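Seguimiento de manos con marcadores fiduciales

El seguimiento de manos con marcadores fiduciales es una técnica de percepción que calcula la posición y la orientación de las muñecas de una persona a partir de unos cuadraditos impresos en blanco y negro. En robótica se usa sobre todo para grabar demostraciones: alguien hace una tarea con sus propias manos y el software convierte el vídeo en trayectorias que luego sirven para entrenar una política de control. Llevo bastante tiempo peleándome con esto en la wiki de Turnbridge, así que cuento también lo que me ha dado guerra (que es mucho).

Cómo funciona

Cada marcador es un cuadrado con un dibujo de bloques que codifica un número. El detector busca cuadriláteros en la imagen, endereza cada uno, lee los bloques y compara el resultado con un diccionario. Si conoces el tamaño real del marcador y la calibración de la cámara, las esquinas te dan la pose completa. ¡Con una sola cámara! A mí me sigue pareciendo precioso.

El problema es que un solo marcador pequeño es bastante traicionero. Visto casi de frente admite dos soluciones muy parecidas, y el filtro salta de una a otra como si la muñeca diera un latigazo. Por eso se montan varios en una misma pulsera y se resuelven juntos, como un cuerpo rígido: aunque el antebrazo gire, lo normal es que alguno quede mirando a la cámara.

Uso con objetos deformables

Los cables son mi caso favorito y también el más desagradecido. Una caja tiene seis grados de libertad y se acabó; un cable enredado tiene tantos como quieras ponerle, se tapa a sí mismo y cambia de forma cada vez que tiras de una punta. Casi todos los planificadores que he probado intentan reconstruir primero la curva entera, con sus cruces, y ahí se atascan. Con demostraciones humanas se puede ir por otro camino: se registra qué hacen las manos y se deja que el modelo aprenda la relación entre lo que se ve y el siguiente movimiento.

Las dos muñecas tienen que estar en el mismo sistema de referencia, claro. Cuando una mano sujeta el manojo y la otra tensa un tramo, lo que importa es la pose relativa entre ambas, y un error que en cada brazo por separado parece tolerable se nota muchísimo al restar.

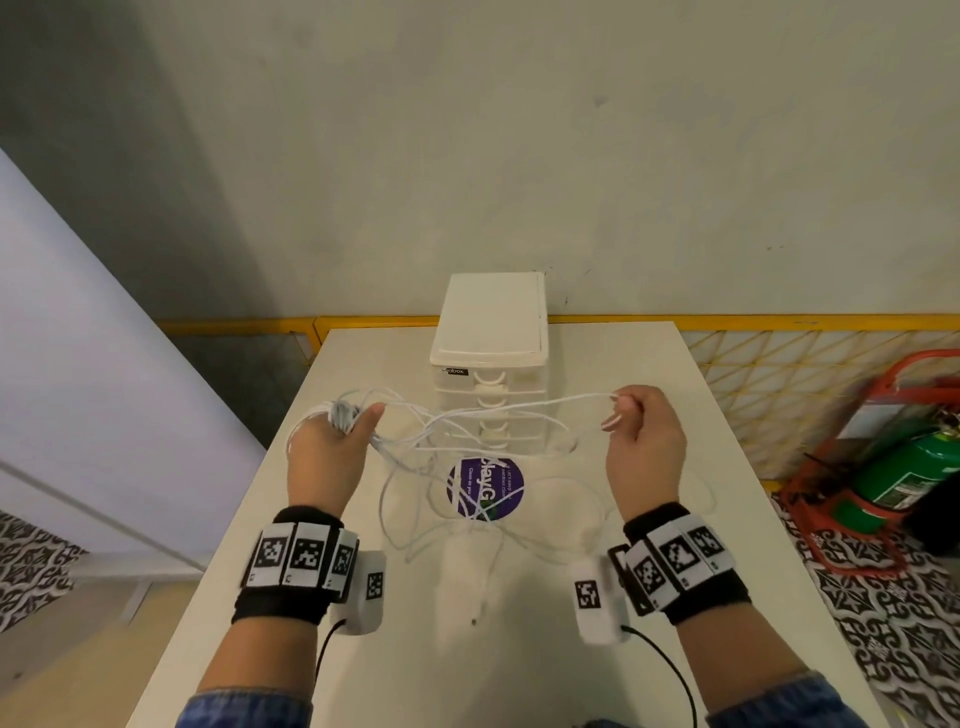 Herramientas

Ots es la biblioteca con la que empecé. Detecta, agrupa los marcadores por pulsera y devuelve una pose por brazo, con su covarianza. La versión 2 cambió el orden de las esquinas sin avisar demasiado y me costó una tarde entera encontrar por qué todas mis manos salían giradas.

Plivico se ocupa de lo que viene después: sincroniza, suaviza y rellena los huecos cortos. Yo le dejo interpolar hasta 200 milisegundos; a partir de ahí prefiero cortar el episodio, que los huecos largos inventados acaban enseñando movimientos rarísimos.

Sorngate es un visor. Feo, pero rápido, y pinta los ejes de cada muñeca sobre el vídeo, que es como de verdad se pillan los fallos.

Limitaciones

La pose de la muñeca no dice nada de los dedos. Para saber si hay pinza o agarre completo hace falta otro estimador, y con un cable fino entre el pulgar y el índice suele equivocarse. También molestan el desenfoque por movimiento, los reflejos y las calibraciones viejas. En mi última tanda descarté 16 episodios por identificadores repetidos entre la pulsera izquierda y la derecha, un despiste mío al imprimir.

Véase también

Estimación de pose
Calibración de cámaras
Aprendizaje por imitación
Manipulación bimanual

Última modificación: 20 de julio de 2022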